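kurn_bench
Two-arm cell at the Dunne shop, sorting small desk stuff into a tray. Since Sunday the wrist cam loses the caps whenever the arm shades them. Gain is at 82 and I've cleaned the lens twice.

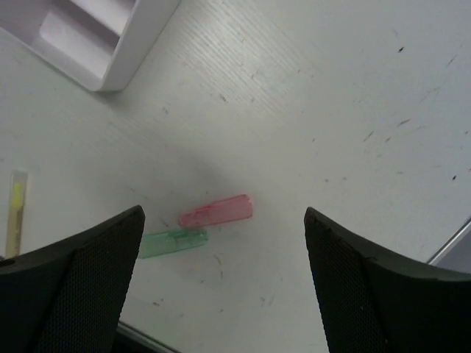 I'd swap the finger pads next, they've done nearly 400 hours.

stolldale7
Pads won't fix a lighting problem! Drop the gain and redo the white balance first.

kurn_bench
Tried that - same misses. 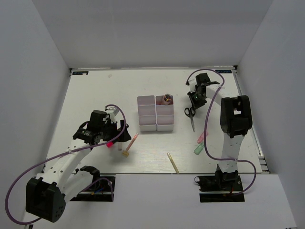 Cables got rerouted in February too, so maybe one's tugging the wrist.

clernel_fan
I'd check that before buying pads.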